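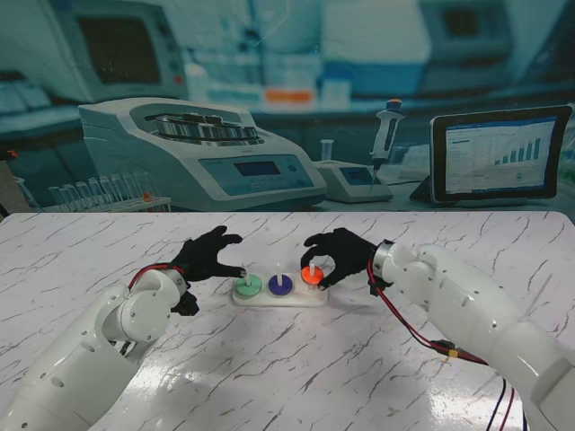
My aunt kept a peg toy on the windowsill above her sink, and I don't think a single kid left that kitchen without having a go at it. I'd forgotten all about it until November, when I started hunting for a birthday present for my godson and fell headfirst into the world of stacking toys (there is so much of it!).

I'm now a bit of a bore on the subject. What I like best is the very plain sort: a small white board, three upright pegs, a disc on each one in a good strong colour. Mint green, deep blue-violet, bright orange. I'd happily leave that out on the coffee table when visitors come, and I can't say the same for the singing farmyard.

Ohemaa Fiadzo runs Brutau, a toy library two streets over from me with 400 things on its shelves, and she let me spend a whole morning on the carpet there. Her peg boards are nearly always out on loan. "Parents want the big castle," she told me. "Then the little one sits down with the discs and the castle goes back in the box."

I watched a girl of 14 months have a crack at it. Getting a disc off was easy, she just yanked. Getting it back on meant lining up the hole with the tip of the peg, and oh, the concentration! Tongue out, a lot of huffing, a long look at her mum. She got there on the fourth try and took it straight off again.

If you're buying second-hand, give every peg a wiggle and run a thumb around the inside of the holes for rough spots. I paid $39 for mine, new, and then found a perfectly decent one in the op shop for $3, so learn from me and look there first. Mine's wrapped now. I did have a few turns on it before the paper went on, and I've been eyeing off the op shop one for my own windowsill.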